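Duvine Storage Box with Wrap Cloth

Item group: Boxes and cartons
Maker: Farnis
Sold in: packs of 10
Colors: pink, gray, natural brown

The Duvine is a plain cardboard box for keeping things that should not be squashed or left out in the light. Most of our customers buy it for christening gowns, table linen, hats, baby clothes and bundles of letters. Shops use it for scarves and nightwear. Each box comes with a thin cloth to fold around the contents before they go in.

The box ships flat. It takes a minute or so to put together and needs no glue or staples. The colored face is on the outside only. The board is brown all the way through and the cut edges are left as they are, so a brown line will show wherever the box opens. If you need covered edges, look at the Pawlak range, where the paper is turned over the edge and stuck down inside. Pawlak boxes cost more and do not fold flat again.
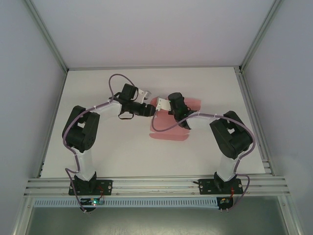 There are three sizes. The small takes a folded shirt or two pillowcases. The medium is 265 mm on its long side and is the one to order for baby clothes, napkins and most knitwear. The large takes a tablecloth for a six-seat table, folded in four and then in four again. All sizes stack, but do not put more than five large boxes in one pile, as the bottom one will bow.

The cloth weighs 66 g in the medium size. It is cut, not hemmed, and the edges can fray a little if it is washed by machine. Rinse it by hand in cool water before first use and dry it flat. The pink and gray cloths should be washed alone the first time. If you are storing white fabric for years, order the natural cloth, which has no dye in it.

What is in the pack

10 boxes, flat
10 wrap cloths, one per box
1 sheet of write-on labels
Folding sheet with drawings

Putting the box together

1. Lay the box on a table with the colored side down. Crease every fold line once by hand, going along the whole length.

2. Stand it up and push the sides square. The board is stiff at first and will try to spring back. Hold it for a few seconds at each corner.

3. Close one end by tucking the short flaps in first and the long flap over them. Leave the other end open for loading.

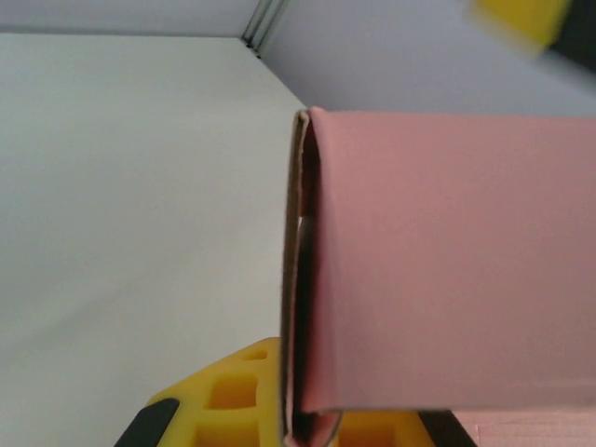
4. Spread the cloth and put the folded item in the middle. Bring the sides over first, then the top and bottom. Slide the bundle in with the last fold facing up.

5. Close the second end the same way. Stick the label on the end flap, where you can still read it when the boxes are stacked.

Where to keep it

A bedroom closet shelf is fine. Attics and basements are not good places for cardboard of any kind. The box has no coating and will take up damp from the air, and once it has softened it does not get its strength back. Keep it off the floor and away from outside walls. Open long-term boxes once a year and refold the contents along different lines. Many people pick July, when the cloth can be aired outside on the same day.

The color will fade in direct sun. Pink goes first, gray more slowly.

Change to the board

Boxes sold after Saturday, November 27, 2021 are made at the Fondthorpe works from a slightly heavier board. The outside measurements are the same and old and new boxes stack together. The color may be a shade different, so order enough for one set at one time. Jenő Hegedűs at our trade desk can match a batch if you send him an old flap. 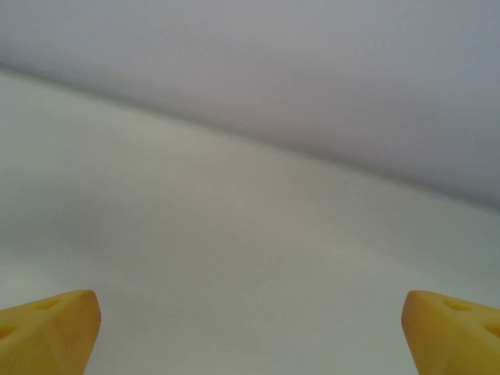 Close view: two yellow fingers with rounded tips.

Ordering and returns

We do not split packs or mix sizes within a pack. Colors can be mixed in the medium size only, five and five. Spare cloths are sold singly in all sizes. Spare lables are sold by the sheet.

Unused boxes can be sent back flat in the original wrapper within 3 weeks. We cannot take back cloths that have been washed.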